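Ollham Playroom Group, minutes, Monday

I took the notes again, so forgive the handwriting (now typed!). Gunther Wiegand opened at 3 and we went straight to the pretend café corner. Everybody likes the foam letters on the black cloth, and Gunther wants them left up through December.

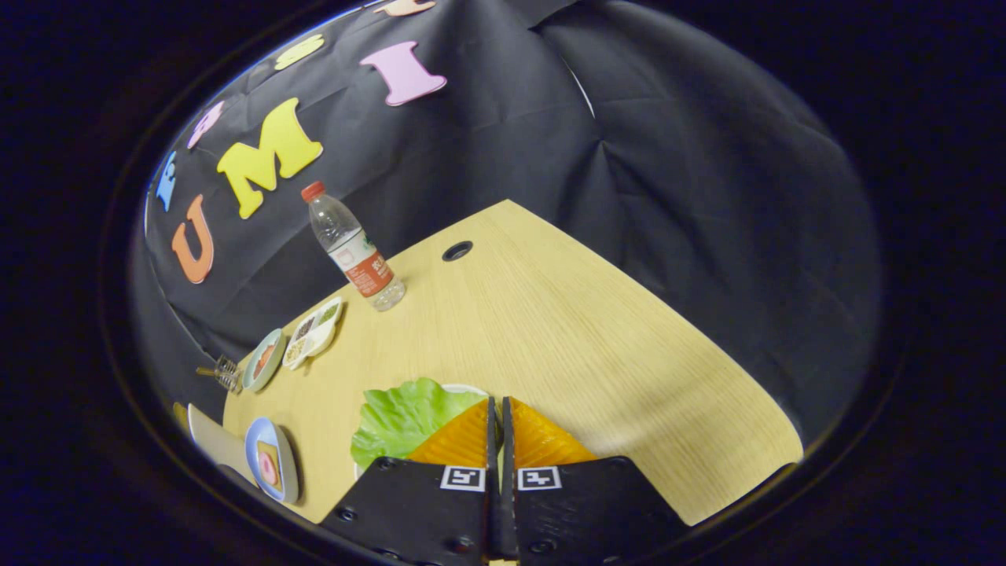 We then argued happily over the toy food. Agreed: the divided tray stays, and the lettuce leaf gets its own plate. I'm to ask Plalov for 18 more pieces, mostly vegetables.

Carried over: a second table, and who washes the dishes.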